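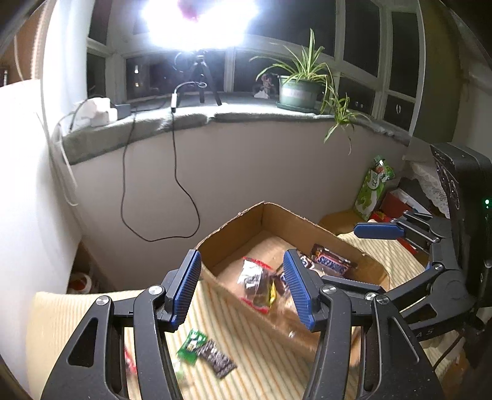 桑登纺织品保护研究室 招聘启事及志愿试用者征集

岗位名称:织物检测与档案技术员(全职)
招聘人数:2人
工作地点:桑登研究室主楼,二层检测区及地下恒温库
发布日期:2023年4月24日

一、单位概况

桑登纺织品保护研究室从事家用及礼仪用纺织品的检测、清洗、加固与编目工作,服务对象包括地方博物馆、校史馆、宗祠以及私人收藏者。研究室设检测组、修复组、档案组,现由徐海燕(Hoi-yan Hsiao)主持日常业务,检测组组长为苏泽麟(Chak-lun Su)。

目前在手的主要项目为“伦布里奇家用织物专藏”(下称伦布里奇专藏),登记件数428件,以二十世纪中叶的床品、桌布、窗帘、围裙及成匹未裁面料为主。专藏于今年1月完成移交和初步点验,现进入逐件检测阶段。本次招聘的两个岗位均为该项目配置,项目结束后视考核情况转入检测组或档案组常设编制。

二、岗位职责

1. 对入库织物进行纤维定性。常规样品以显微镜观察纵向及横截面形态为主,混纺样品辅以溶解法。取样只限缝份、卷边内侧及已脱落纱线,取样前须在取样单上写明位置、长度和理由,由组长签字。

2. 测定经纬密度、纱线捻向、单位面积质量和厚度。每件织物至少取三处读数,避开接缝、补丁和明显变形部位。条纹和格纹织物须另记循环宽度及各色纱线根数,循环宽度以毫米计,保留一位小数。

3. 进行染料耐水、耐洗涤剂的点滴测试。每种颜色单独测试,测试点不得相邻。吸墨纸有可见沾色的,该件暂停湿洗流程,转修复组评估。

4. 记录病害。研究室使用自编的病害代码表,分为污染、变色、断裂、缺失、虫蛀、霉变、变形、旧修八类。代码表未收录的情况以文字描述,不得自行新增代码。

5. 填写检测单并录入布利西耶(Bullesier)编目系统。纸本与系统记录须在同一工作日内完成,纸本原件按登录号归档。

6. 协助修复组平铺、翻面、卷收大幅织物。长度超过两米的织物须由两人以上操作,卷轴外层包无酸纸,卷收时正面朝外。有刺绣或绒面的另按修复组书面要求处理。

7. 维护恒温库温湿度记录,每日上午、下午各抄录一次,偏离设定范围时填写异常单并通知值班人员。

8. 完成组长交办的其他与专藏有关的工作。

三、任职条件

(一)必备条件

1. 纺织工程、文物保护、材料学、服装或相近专业大专以上学历。非上述专业但有两年以上织物检测或修复实操经历的,可以报名,须附工作单位证明。

2. 能独立使用透射显微镜、织物密度镜、电子天平和测厚仪。

3. 能辨认平纹、斜纹、缎纹及其常见变化组织,能够绘制组织图。

4. 色觉正常。录用前须提交近期色觉检查结果。

5. 对羊毛、羽绒、樟脑及常用洗涤助剂无严重过敏。

6. 中文书写规范,能读懂英文检测标准。

(二)优先条件

1. 有博物馆或档案馆藏品编目经验。

2. 熟悉手工织造,或有小样织机操作经验。

3. 能识读旧式布牌、洗标和商号印记。

4. 会葡萄牙语或粤语。专藏附带的部分订货信函以上述语言写成,尚未整理。

(三)不适合报名的情形

不能连续站立或俯身操作一小时以上的,检测岗位难以胜任,可另行询问档案组下一批岗位。工作期间不得佩戴戒指、手链、长耳饰,不得涂抹护手霜和指甲油。无法遵守者请勿报名。

四、工作时间与待遇

1. 标准工时制,每日8小时,周末及法定节假日休息。专藏搬库期间可能安排加班,按规定计发加班工资或调休。

2. 试用期2个月,试用期工资为转正工资的百分之九十。转正工资依学历和经历分三档,面试通过后书面告知。

3. 缴纳社会保险和住房公积金。提供午餐补贴、工作服、棉质及丁腈手套。

4. 首份合同期限为12个月(含试用期)。合同期满前由徐海燕与检测组共同考核,考核内容为检测单差错率、复测一致性和出勤记录。

5. 每年可申请一次外出进修,费用报销标准另见研究室内部规定。不提供宿舍。外地录用人员可凭租房合同申请前三个月的租房补贴。

五、报名材料

1. 报名表(可在研究室前台领取,或来信索取电子版)。

2. 个人简历,限两页以内。请写明用过的仪器型号和使用年限,不要只写“熟练”。

3. 学历证书及身份证件复印件。

4. 一份本人完成的检测记录或组织分析,课程作业亦可。涉及原单位保密内容的,请遮盖后提交。

5. 一至两名推荐人的姓名、单位和联系方式。研究室只在面试通过后与推荐人联系。

材料不齐的通知补交一次,补交后仍不齐的视为放弃。纸本材料不予退还,请勿寄送证书原件。请勿随信寄送织物实物,收发室不具备隔离条件,来件一律原封退回。

六、选拔程序

1. 材料审查。由潘雁玲(Ngan-ling Poon)负责,收到齐全材料后十个工作日内答复。

2. 笔试,时长九十分钟。内容为纤维鉴别、织物组织、计量单位换算及一篇英文标准节选的阅读。可带不具存储功能的计算器。

3. 实操,时长半天。应试者对同一块条纹平纹棉布进行密度测定、循环记录和病害登记,隔一小时后复测。两次结果的差异计入成绩。操作用布、手套和仪器由研究室提供。

4. 面谈。由苏泽麟和修复组的拉妮娅·特瓦尔(Rania Twal)主持,约谈时间三十分钟。

笔试占三成,实操占五成,面谈占二成。实操不及格的,不再计算总分。

七、同期征集:床品洗后尺寸变化对照试验参与者

研究室与费尔(Fehr)洗涤实验室合作,为伦布里奇专藏中的棉质床品建立现代对照数据,现征集家庭参与者12户。本项与上述招聘相互独立,可同时报名。

1. 参与内容:每户领取新织条纹棉布试样一组,按日常习惯铺用,每周洗涤一次,持续8周。每次洗后平铺晾干,按说明书测量三组标记点之间的距离,填入记录卡。

2. 参与条件:家中有可设定水温的洗衣机;使用无增白剂的洗涤剂(由研究室发放);不使用烘干机;试验期间不更换洗衣机。

3. 试样要求:不得熨烫,不得裁剪,不得与深色衣物混洗。如有沾染或破损,照常洗涤并在卡上注明日期和部位,不必自行处理。

4. 补贴:完成全部记录并交回试样者,领取交通及水电补贴,金额在领样时签字确认。中途退出者按已完成周数折算。

5. 数据用途:记录卡编号保存,不登记家庭成员信息。试样收回后用于拉伸强度和色差测定,属破坏性测试,不再发还。

6. 负责人:埃韦拉尔多·萨莱斯(Everaldo Sales)。领样时有半小时的测量示范,参与者须本人到场。

八、报名方式

招聘材料寄送或面交研究室前台,信封注明“检测技术员应聘”,收件人潘雁玲。对照试验报名注明“对照试验”,写明姓名、联系电话、洗衣机类型(波轮或滚筒)以及方便领样的时段,收件人萨莱斯。

招聘岗位招满即止。对照试验按报名先后确定,满额后列入候补。前台工作日上午九时至下午五时接收材料,午间十二时至一时不办理。

笔试和实操当日请携带身份证件,穿平底鞋,长发束起。随身物品存放于一层储物柜,检测区内不得饮水和进食。

桑登纺织品保护研究室
检测组、档案组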